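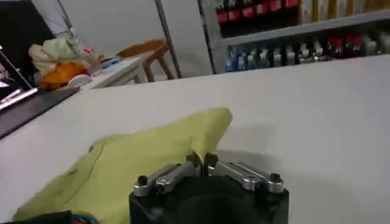
5.3 Failure case: false grasp reports on thin cloth

Figure 3 (wrist view) is from the cloth set, with the fingertips at the edge of the yellow-green cloth. The peak at the tips is what our detector keys on. Cloth goes up near the fingers, detector says grasp, arm moves off. The trouble is that a peak can come from a pinch or from the tips just pushing the fabric into a ridge, and from the wrist the two look very much alike. We can't sort Figure 3 into one or the other by eye either.

Of 738 logged attempts on cloth, 30 were reported as held when the log shows an empty close. Not a huge share. But each one set off the same chain: lift, transport, release over the bin, "done" written to the Rurnex log, cloth still on the table. The planner then refused to revisit the spot as it was marked clear. In three of these runs the next motion went low across the table with the fingers partly open and dragged the fabric toward the cables. Elmarie Cele hit the stop each time. No damage, no injury, but we count these three as safety events and not as grasp errors.

Causes, as far as we could trace them. First, the finger gap reading. One layer of thin cloth changes the closed gap by less than the encoder noise, so the gap check passed almost anything. It was tuned at Giselside on towels and never retuned. Our mistake. Second, the peak detector was trained mostly on successful pinches – few ridges, and those few labeled by one person in one afternoon. Third, lighting. The tabletop is pale and washes out on the right side of the view, and shadows under a fold get faint there. Confidence scores should of dropped in that region and did not.

Motor current was tried as a fix and dropped. Too much drift between the first run of the day and the last.

What we run now: after closing, the arm lifts a short way, stops, and compares the wrist image before and after. If the cloth outline under the tips has not moved with the gripper, the attempt is logged as failed and the spot stays open. Low crossings are blocked untill the table is re-scanned. The Moodley controller also holds speed down whenever the tips are below the clearance height, no matter what the planner asks for.

The check adds time to every pick. We have not yet repeated the full cloth set with it on. The 2,000 attempt run planned for Predham in June will use the new check throughout, same cloths, same table height.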